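Search
Type to search
Go

How to compare two gripper finger sets without fooling yourself

Updated 17 January 2026

You have two sets of fingers for the same gripper. One came with it. The other you printed, sanded, and have been admiring in good light. You would like to know which is better, and you would like the answer to be the one you printed. This page is about getting a result you can believe when it doesn't go your way.

I run these tests on a bench arm with a wrist camera and a Citex controller, but none of it depends on the brand. If your arm can go to the same place twice, you have enough equipment.

Before you start

You need both finger sets, the screws that fit them (not the ones that nearly fit them), a flat tabletop, a few household objects, and something to write on. A spreadsheet is fine. Paper is better, as you can't sort paper until it agrees with you.

Charge, warm up or otherwise settle whatever your arm likes settled. Mine droops a little for the first 20 minutes and then remembers who it is. If you test one set cold and the other warm, you have tested the arm.

Step 1. Pick objects that will embarrass somebody

Foam cubes are easy. Everything grips a foam cube. Choose at least one object that is flat and lies low to the table, one that is round and rolls, and one with a shape that gives you a choice of where to hold it. Scissors are excellent for this. They lie flat, the blades are thin and slick, and the handles have loops that a pointed fingertip can get into or get stuck in. Keep them closed, and keep your own fingers elsewhere while the arm is powered.

Wooden letter blocks make a good easy object, and you want one easy object. When a finger set can't lift a block, stop the test and look for a loose screw.

Step 2. Mark the start positions

Put a bit of low-tack tape under or beside each object and draw the outline on it. Then put the object back on the outline every time. You will be tempted to place it by eye around the fifth try. Carmela Sotomayor, who checks my numbers, once found that I had been turning the scissors a few degrees toward the gripper I preferred. I had no idea I was doing it, and I'd have sworn to that in court.

Step 3. Mount the first set and zero it

Tighten each screw a bit at a time, going back and forth between them. Close the gripper slowly on nothing and watch the tips. They should meet together, at the same height. If one tip is high, it will scrape over a flat object while the other does all the work.

Reset the closed position in the controller after every finger swap. Different fingers have different thicknesses, and a zero left over from the last set will either crush things or wave at them politely. In Findow, the little logging program I use, this is under Tools, then Limits, then a button labeled Apply that must be pressed twice. I have stopped asking why.

Step 4. Check what the camera sees

Open the gripper fully and look at the wrist view. Long fingers block more of the table than you expect, and a glossy tabletop will throw back soft reflections and shadows right where you want to see the tips. Move the lamp now. If you move it halfway through, start again. Yes, from the beginning.

Look for dangling cables while you're there. A cable near the inside of a finger will sooner or later be gripped along with the object, and it will look like a very good grip.

Step 5. Run the tries

Do 20 tries per object per finger set. For each one, approach, close, lift, hold for 3 seconds, put down. Write down one of three results: held, slipped, missed. Do not invent a fourth category called "basically held." I had one for most of February and it was where all my bad results went to retire.

Swap finger sets halfway and swap back, so that neither set gets all the fresh tape and all the patience.

Step 6. Read the results without flinching

Look at each object on its own before you average anything. In my last comparison the stock fingers held 85 percent of the time and my printed ribbed ones 94, and I was insufferable for an evening. Then Carmela split it up by object. Nearly all of the difference came from the round things. On the scissors the two sets were even, and the printed tips did worse on any grab that started at the blades.

So the ribbed set went on the arm for the rolling objects, and the stock set lives in a jar on the shelf with its own screws taped to it. Tape the screws to it. You'll be back.

If your two sets come out within a try or two of each other, call it a draw and keep the one that's easier to mount. 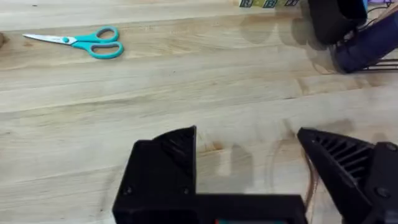

One leftover on mounting: write the set's name on the base of each finger with a paint pen before you put them away. Two black fingers from different sets look alike in a drawer, and I have run a whole afternoon on one of each.

Related pages
Printing fingers: which way up do the layers go?
Trinidad Salcedo's notes on rubber tips and tape
The Berkholm wrist mount, six months in
Diệp controller settings for slow closing
Why your gripper zero drifts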